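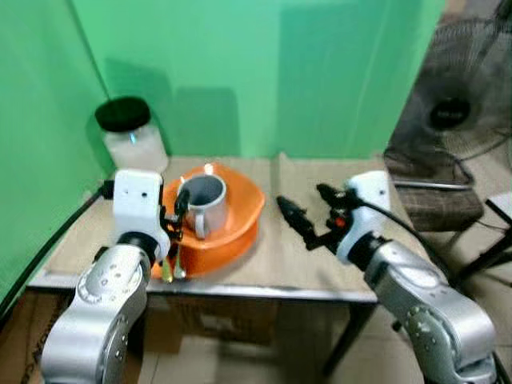

How a Camp Waiting List Works

A summer camp has a fixed number of places. When every place is taken, the camp does not stop accepting names. It puts the extra names on a waiting list. This page explains how a name moves up that list.

Why places run out

Each camp has a limit on how many campers it can take. The limit depends on the size of the site and the number of trained leaders. Stovthorpe Day Camp has 518 places for the whole summer. Last year 1,249 children applied. When more children apply than there are places, some of them have to wait.

The places are split into sessions. A session is a block of days with a start and an end. Each session has its own waiting list, so a child can have a place in one session and be waiting for another.

What your number means

When your name goes on a list, it gets a number. Number 1 is next in line. If you are number 55, then 54 names are ahead of yours.

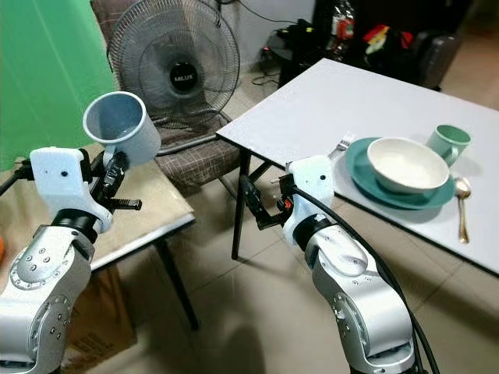

The number changes when a family ahead of you cancels or takes a place. Suppose you are number 6 and two of the families ahead of you drop out. You are now number 4. Your number normally goes down. At Stovthorpe it can go up in one case: a camper's brother or sister joins the list ahead of other new names. This is called sibling priority. The rule is printed on the application form.

What happens when a place opens

1. A family cancels. The office marks the place as open.
2. The office checks the age group. A place in Grunel group (ages 7 to 9) can only go to a child of that age.
3. The first name on the list that fits the group gets an offer.
4. The family has 2 days to answer.
5. If the answer is no, or there is no answer, the offer goes to the next name.

Step 2 explains a result that can look wrong. If number 1 is 11 years old and number 3 is 8, an open Grunel place may go to number 3. Number 1 stays first in line for a place in Serrano group (ages 10 to 12). 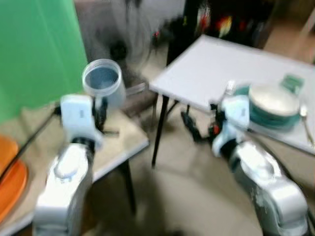
A cup and a stack of plates.

When lists move fastest

Most cancellations come in the last weeks before a session. Families change their travel plans or move away. For the July sessions, the final payment date also matters. A place that is not paid for by that date is treated as open.

Words to know

Session: a block of camp days.
Offer: a message saying a place is ready for you.
Deadline: the last time you can answer.

Comments

We were number 9 and got in!!! My group is Serrano

Does going on the list for two sessions make you slower in both?

Reply from camp office: No. The lists are separate.

my mom missed the email, it was in the junk folder. check there

Contact the Stovthorpe camp office | © Cellow Camps | Back to top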